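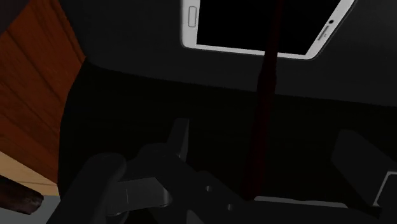 The gripper's view inside our computer world, with a white phone near the top.

Hi! My name is Naveen Rawat and I teach robots to pick things up. Well, I teach pretend robots first. I work in a lab in Lornham, and most days my robot doesn't weigh anything at all, because it lives inside a computer. We call our pretend world Brallau (I got to choose the name, and I'm still pretty proud of it).

A pretend world made by a computer is called a simulation. If you've ever played a video game where you stack blocks or drive a car, you already know how it works. The computer has rules for how things fall, bump and slide. Our robot has to follow those rules too, so if it bangs into the couch, it gets stuck, just like you would.

Why not use a real robot right away? Real robots are slow, and they break! When I started at the lab I drove a real gripper straight into a table and we waited 15 days for a new finger. In Brallau I press a button and everything is back where it began.

So what were we trying to find out? Our question was this: does a robot learn better if it practices in one tidy room, or in lots of different rooms?

We made two teams of pretend robots. They had the same arm and the same gripper, and each team got 300 practice tries. Team 1 did all its practice in one room. Team 2 kept getting new rooms – different floors, different furniture, different lights. Some rooms were bright and some were so gloomy that I had to squint at my screen.
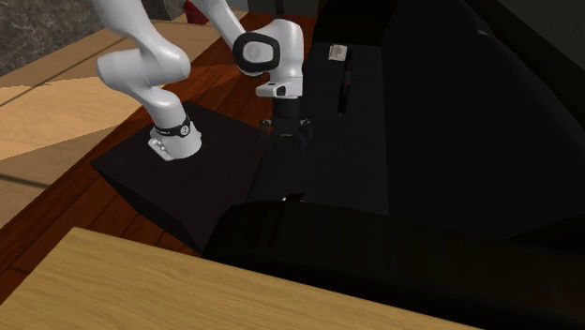 The white arm in one of our rooms, with its black gripper pointing down over the couch.

Dark things are tricky for a robot that learns from pictures. Think about hunting for a black sock on a black couch with the curtains closed. You can feel around with your hand, but our robot only has its pictures. It has to work out where the couch stops and the shadow starts, and that's hard even for me.

After practice came the test. We put both teams in 5 rooms they had never visited before. Want to guess who did better?

It was Team 2! Team 1 was great in its own room, but new places mixed it up. Sometimes it reached for the spot where a thing used to be and grabbed nothing but air. Team 2 made more mistakes at the beginning (lots more, it was painful to watch), and then it did much better in the new rooms.

We don't know everything yet. My next job is to try the same test with a real arm we call Arruda, and real rooms have dust and wobbly tables and sunshine that moves across the floor. Maybe Team 2 will still win. Maybe not!

You can try a version of this at home. Put a spoon on a table, look at it, close your eyes and pick it up. Do that until it's easy. Now ask someone to move the spoon a little while your eyes are closed, and try again without peeking. That's how Team 1 felt in a new room.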